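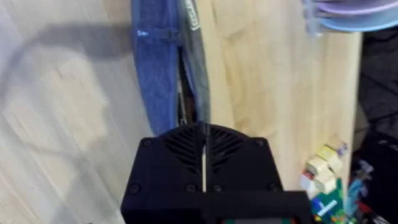 Wrist wobble on a home-built two-arm setup?
I'm building a pair of arms over a wood table at home and having a blast! The wrist housing has three screws across the front - should those go tight before or after the upper two?

Posted by Tessier, 19/02/2024

Two arms holding one pencil pouch is what I'm after, and the wrist shakes when both grippers pull. 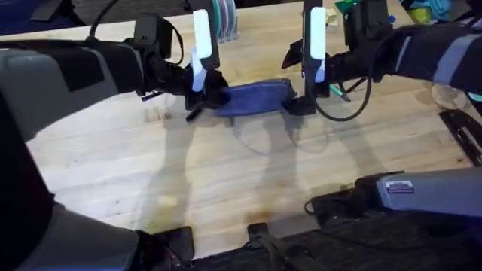
Replies

Dotent
Love this project! Upper two first, just snug, then the front row, then go round again. Mine took 237 tries at a pouch before I checked the screws. Also leave slack in the gripper cables - a short one tugs on the wrist.

Baltent
Slow it down. I run mine at 59 percent.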